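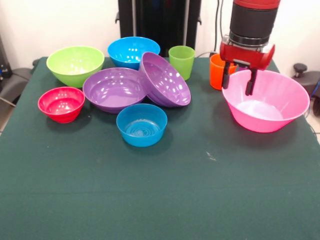 How long did the build take before the arm could move a dish at all?
Seven weekends, most of them spent on the mount and the wiring.

Home | Talks | Workshop Nights | Build Log | Contact

August
By Leonie Grube

Speaker notes: Sorting Dishes at Skolton, a shared workshop build

Start without slides. Say who I am and that I rent a bench at Skolton like everyone else in the room. I fix sewing machines for a living. I had never wired an arm before this one.

Say early that the talk is on the build and the setup. People who came for the math can catch me at the break.

The goal. Pick up plastic bowls and cups from a table and put the ones that belong together in the same spot. The project is called Sarnine. It has no other purpose yet. Someone will ask if it washes up. It does not.

Why plastic dishes. They are cheap, they survive a drop, and they come in strong colors that the software can tell apart. They are also slippery and the rims flare out, so a grip that works on a cup will slide off a bowl. I wanted that problem on the table from the first day.

The cloth. Dark green. Our bare tabletop threw the ceiling lights straight back and we lost the edges of things. With cloth on top that mostly stopped. The shine on the dishes themselves is still there, and I will get to it.

Pause here, drink water.

The fingers. Two of them, and they close toward each other. For a cup, one finger goes inside the wall and the other stays outside. For a wide bowl we do the same at the rim. The approach has to come straight down. If it comes in at an angle the fingers push the bowl across the cloth and the next move starts from the wrong place.

The first set of finger pads came from Meinecke and was too hard. The second set was soft rubber cut from a sheet, held on with tape, and we are still using it.

Failures, in order of how annoying they were. A bowl on its side. Bowls stuck inside each other. Cables under the table getting pulled when somebody moved a chair. The last one cost us a whole Saturday.

Numbers slide. On single cups standing upright, 95 percent of tries ended in a clean lift. On tilted bowls it was 60. Do not round these up when talking. Both come from our own log sheets, and the tilted bowl count is the smaller one. 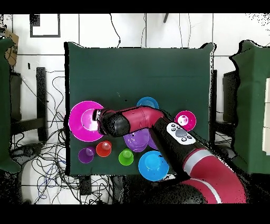 Should the emergency stop be on the arm or on the table?
Put it on the table, within reach of whoever is running the test, and try it before each session.

Layout. Cups stay with their plates when we can manage it. We change the positions between runs so that the software does not learn one table by heart. Early on we were lazy about this and the results looked much better than they were.

Reach. The far corners are hard with the elbow bent, and the arm can block the view of the dish it is meant to pick next. We tried two fixes. Moving the base helped. Slowing everything down did not.

Glare again. Turn off the lamp over the bench, leave the ceiling lights on. That took 3 evenings to find out.

Costs. Give the total only if asked. Mention that the Nestberg swap shelf had the power supply.

If time is short, drop the part on finger pads and go straight to questions. The log sheets are in the blue folder by the door, and people can copy them.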